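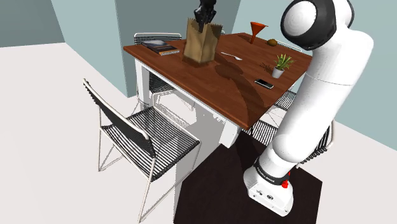
Oddur Steinarsdóttir
Head of Communications, Usason

FOR RELEASE IN DECEMBER

Usason and Norðdahl Open the Fitatau Chore Library to Everyone Who Has Ever Wanted Help Clearing a Table

Usason, the household software company, and its longtime partner Norðdahl are delighted to announce that Fitatau, their shared library of simulated household chores, will be open to schools, small companies and curious people at home starting this December. Fitatau has been used inside our two companies for a good while now, and we have grown very fond of it, so it is a real pleasure to finally hand over the keys.

The question we are asked most often, at trade shows and at family dinners alike, is whether a machine can do the housework yet. Our answer is that it can do some of it, some of the time, and that the parts it finds hard are seldom the parts people expect. A robot arm can repeat one motion all day long without complaint. Ask it to tidy up after an ordinary family, though, and it has to deal with whatever that family happened to leave lying around, and that is a much bigger request!

Fitatau was built for exactly this kind of mess. The library holds 41 chores, all of them set in computer-rendered rooms, and between them they come in 1130 different arrangements. The dining room is the one our own team visits most. A white arm reaches over a wooden table and closes its gripper on the top of a creased brown paper bag, with a spoon lying to one side, an orange funnel standing on its spout near the back, and a phone and a potted plant sharing the tabletop. It is a table a lot of us would recognize from the end of a long day.

The paper bag has turned into something of a celebrity at Usason. Paper folds and crumples, its top edge is never quite the same twice, and a grip that suits a stiff cardboard box may crush a bag or let it slide away. Add a plant and a phone within reach of the arm and there is a good deal to think about before anything moves.

"People are sometimes a little disappointed when I tell them we spent most of a spring on bags," said Hafþór Steinarsdóttir, who leads the chore library at Norðdahl. "Then I ask them to picture the groceries coming in the door, and they see it right away. I would love to have a machine that puts my shopping away. I don't have one yet, and I am not going to pretend to our customers that I do."

In our latest round of testing, the control software was given 40 tries at the paper bag chore, each with the bag and the things around it set out a little differently. It lifted the bag and set it down where it was asked in 25 of them. We are pleased with that number, which is better than we managed last year, and we are also well aware that few households would keep a helper who dropped the groceries that often. Results for the other chores will be posted with the library, the good ones and the embarrassing ones together.

We should add a word about simulation, too. Every result in this announcement comes from a simulated room. Practicing there lets us try a great many arrangements without replacing a single dinner plate, but a rendered bag is still a stand-in for a real one, and real paper has habits of its own. Work on real tables is the next step for both companies -- a slower business, and one we expect to keep us busy for a long time. We will not be setting a date for a household product in this release, and we would ask our friends in the press to kindly resist setting one for us.

The open version of Fitatau includes all of the rooms and chores, along with a plain-language guide written for people who have never worked with a robot arm. Teachers will find a shorter set of chores that can be finished in one class period. Shop owners have asked us about shelf stocking and bagging at the counter, and those requests are being taken up by Flodano, our sister company, which plans to add shop-floor rooms to the library once the household ones have settled in.

"What I hope is that people come and break it," Hafþór Steinarsdóttir added. "Put the funnel where we never thought to put it. Move the phone to the very edge. If the arm makes a mess of things, write and tell us, and we will be grateful to you."

Fitatau will be free for home and classroom use. Companies that would like to build products with it are warmly invited to get in touch with the Norðdahl licensing desk, which will be glad to talk through terms.

About Usason
Usason makes software for machines that work in and around the home. Its offices keep a well-used kitchen.

Press contact
Oddur Steinarsdóttir, Head of Communications, Usason
Interviews can be arranged on request, mornings preferred.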